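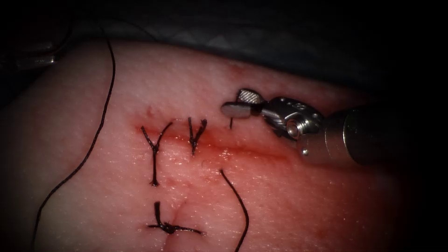
Dale Tremblay
Contributing editor, workshop robotics

The Hindeck is a small suturing robot built at Samley, a shared workshop in Evdale. It moves a slender steel surgical instrument over a practice tissue pad and is used to place and tie stitches along a cut. The machine is a bench project and has no medical use. Its plans are kept at the workshop, and a second copy of the arm has been started in a member's garage.

Origin

The project began as an attempt to drive a single retired surgical instrument with hobby motors. Instruments of this type are worked by thin cables that run through a long shaft to a jointed wrist, so the motors can sit well away from the jaws. The first version was clamped to a drill press stand. It could open and close the jaws but could not hold a position under load. The stand was replaced by an aluminum column with a belt-driven carriage, and that layout has been kept.

Construction

The drive box is made from cut aluminum plate. Four motors turn the input discs of the instrument, and a fifth moves the carriage. The motors are fitted with 768-count encoders. A printed coupling joins each motor to its disc and is treated as a wear part. The set now in use was printed at full infill after two earlier ones cracked along the layer lines.

Cable tension is set by hand with a method known in the workshop as the Yadav adjustment. One cable of each pair is tightened until the wrist begins to drift, then backed off a quarter turn. The step is repeated when the shop has been cold overnight — the aluminum box and the steel cables do not shrink by the same amount.

The control board runs at 300 updates per second. Parts for the first complete arm cost $2,388, not counting the instrument or the column, which was already on the scrap shelf.

Practice pads

Work is done on pink synthetic pads with a fine, pored surface. A pad is laid so that it curves up toward the instrument, which lets the jaws approach at a low angle. The main cut runs across the pad, and stitches are tied along it with black thread. Shorter cuts elsewhere on the same pad can take single stitches.

Tying is the slowest part of the job. The thread has to be gripped close enough to the knot to control it, and too much pull puckers the surface. Tails of uneven length are common. 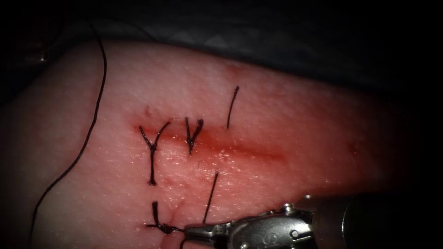
Jaws closed on the thread near a tied stitch, with a small dimple in the pad beside it.

Thread handling

Black thread was chosen because it stands out against the pink. Long loose lengths are a recurring problem, as they can drift under the shaft and catch on the wrist. Current practice is to lay the spare length off to one side, clear of the cut, and to trim tails before moving to the next stitch. Frayed ends are harder to pick up than clean ones, and a fresh pair of scissors made more difference than any change to the software.

Close-up view

A small camera near the gripper gives the operator a view along the jaws. The shaft takes up much of the lower part of that view and is out of focus, while the pad and the thread at the tip are sharp enough to work from. 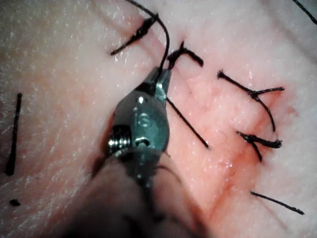

EVDALE, 10 December 2023 — The builders have logged 66 sessions with the current wrist. The drive box was opened in November to replace one bearing and reroute the encoder wiring, which had been rubbing on the carriage belt. Jaw force is still set by motor current alone, with no sensor at the tip. A load cell behind the jaw motor has been drawn up but not built. The second arm has its column and carriage and is waiting on motors.

See also: Cable-driven mechanisms; Bench-top manipulators; Suture practice pads

Contact the editors | © 2023 | Back to top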